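What We Eat Before Eight: A Student Project on Breakfast Habits in Mollow

Final report, Food and Community Studies
Written by Mirko Pace
Handed in 30/07/2023

When I first told my grandmother that I was going to spend a whole term studying breakfast, she laughed and asked me what on earth there was to study. You get up, you eat, you go. But I have been curious about mornings for a long time, probably because ours were so different from the ones at my friends' houses (we had soup, they had cereal, and I was jealous of the cereal for years), and when our teacher asked for a subject close to home I didn't have to think very long.

My question was a simple one: what do people in Mollow eat in the morning, and who taught them to eat it? I wanted to know how much of breakfast is handed down in families, and how much of it changes once people move away, take a job with early hours, or marry somebody who can't stand the smell of fried onions. 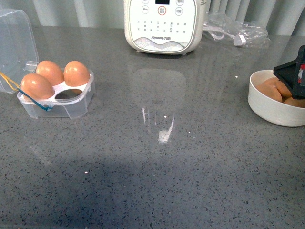 I began in May with a paper questionnaire. It had two pages and far too many questions, and I learned a lot just from watching people's faces as they turned it over and saw there was a back side. I left stacks of it at the library, the bus station coffee stand and the Morin bakery, where the owner was kind enough to keep a box for me next to the register. In the end 113 people filled it in, and 25 of those agreed to sit down with me for a longer talk. I am grateful to every one of them. Several gave me breakfast too, which made the work very pleasant and my notes a little greasy.

The questionnaire asked about an ordinary workday and about a day off, and I'm glad I kept the two apart. On workdays the answers were short. Toast, coffee, a banana in the car, nothing. On days off people wrote in the margins and up the sides of the paper, and two of them drew pictures of their pancakes. Eggs turned up on nearly every day-off list, and people had strong feelings about them: soft yolk or firm, butter or oil, salt before or after. One man told me he had eaten his eggs the same way for his whole married life and had only recently found out that his wife didn't like them like that.

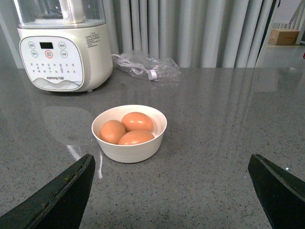
What the long talks were like

I had planned on half an hour for each talk, and I don't think a single one was that short. I would ask what somebody had eaten that morning, and before long we would be back in a kitchen from their childhood, with an uncle who burned the oatmeal or a mother who got up in the dark to make bread. I stopped following my list of questions after the first few visits and just let people go where they wanted. My teacher had warned me this would make the notes harder to sort, and she was right, but I would do it the same way again.

The families who had moved to Mollow from somewhere else were often the ones who had held on to breakfast the longest. Lunch and dinner had changed with the new place, with school cafeterias and office hours, but the morning meal stayed put. I heard about rice porridge with pickles, warm soy milk with fried dough, flatbread with white cheese and olives, and cold noodles left over from the night before. A retired nurse told me that she speaks English all day long and only feels like herself again when she has her porridge. 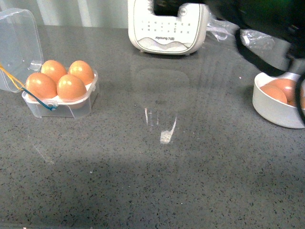
The younger people I spoke with were not so sure. Quite a few of them said they skipped breakfast and felt a bit guilty about it, mostly on behalf of their mothers. Still, when I asked what they would cook if a friend slept over, almost all of them named something they had grown up with. I found that touching, and I wrote it on a card and taped it above my desk while I was working on this report.

I also looked at older sources. The town archive keeps a community cookbook put together by the Wirkura women's club, with 531 recipes in it, and the breakfast chapter is by far the most stained. There is a coffee cake in there that three different people mentioned to me without knowing about the book. I have now baked it twice. It needs more cinnamon than they say.

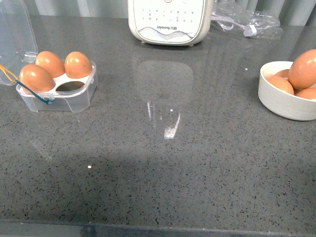 Do children eat the same breakfast their parents ate?

On days off, very often they do, but on workdays the two generations have little in common beyond coffee.

I should say something about the weak spots in my work. People who stop at a bakery are probably fonder of breakfast than most, so my answers lean in that direction. I also missed the night workers at the Vamiseo plant almost completely, and their "breakfast" at the end of a shift would have made a lovely chapter of its own. If another student wants to pick this up, please start there, and bring something to share.

My thanks go to the Morin bakery, to the archive staff, to my teacher for her patience with my late drafts, and to my grandmother, who has read this report and would like it noted that her soup was always better than cereal. The questionnaires are in two blue folders in the department office, and anyone may borrow them.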